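Senan Daly hatte den Umarik für drei Tage bekommen, mit vollem Tank und einem Ordner voller Datenblätter. 504 PS standen auf der ersten Seite. Die Redaktion wollte 200 Zeilen bis zum Abend des letzten Tages.

Am ersten Tag fuhr er von Ruremeo aus nach Norden. Der Wagen war leise, der Sitz massierte ihm den Rücken, und auf dem Bildschirm liefen Karten, die er nicht brauchte. Er notierte: Lenkung leicht, Bremse gut, zu viele Menüs. Dann hielt er an einer Raststätte und aß ein belegtes Brot im Stehen.

Sein Vater hatte einen Patwary gefahren, neun Jahre lang, immer denselben. Das Auto hatte keine Klimaanlage und ein Radio, das nur in der Ebene funktionierte. Daly wusste noch, wie der Schalthebel in der Hand lag - kalt im Winter, klebrig im Juni.

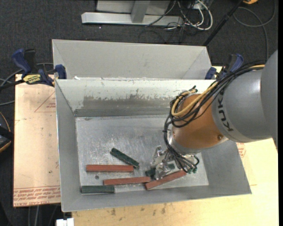

Am zweiten Tag nahm er die Passstraße nach Dramelgate. In den Kehren war der Umarik schneller, als er es bei dem Gewicht erwartet hatte. Oben stieg er aus. Auf dem Parkplatz stand ein alter Patwary, grün, mit einer Delle im Kotflügel. Eine Frau lud gerade Einkäufe in den Kofferraum.

"Läuft der noch gut?", fragte Daly.

"Der läuft", sagte sie. Sie sah zu seinem Wagen hinüber. "Ist das Ihrer?"

"Bis morgen."

Sie nickte und schlug die Klappe zu, zweimal, beim ersten Mal hielt das Schloss nicht. Dann fuhr sie los, und er hörte den Motor noch, als sie schon hinter der dritten Kehre war.

Am Abend saß er im Hotel und schrieb über die Federung. Bei Zeile 40 hörte er auf, ging hinunter und rief seinen Vater an.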